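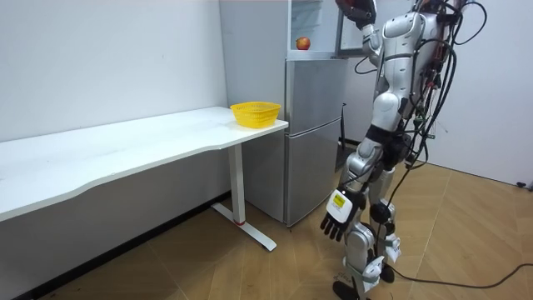 Vusenville is a former mill village that grew up beside the Barbu ice works. At its peak the works employed 350 people. Ice went out by cart until home refrigerators – the silver-gray one against the back wall is a later type – ended the trade.

Search this site Go

By Stela Neagu, October
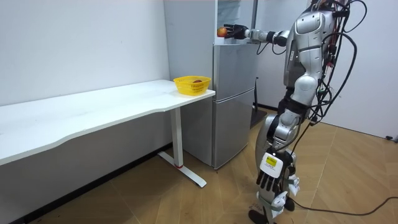

This page was last changed in October.

The village had four streets, all laid out by the mill owner, Nelu Ursu. Clivis Street, the oldest, kept its brick row houses.

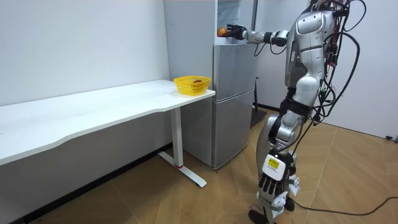
Vol. 3, p. 43

The Pralletti chapel was built by mill families and later became a school. Its bell was sold when the school closed,

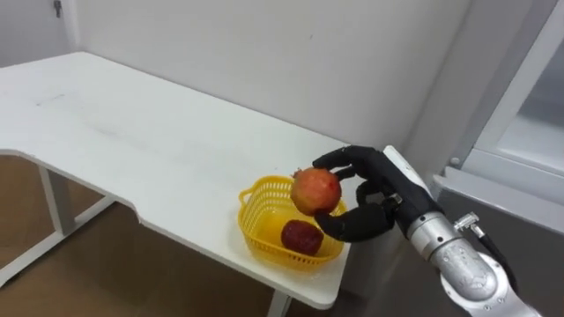
and the building then served as a grain store. The east wall and the porch are original.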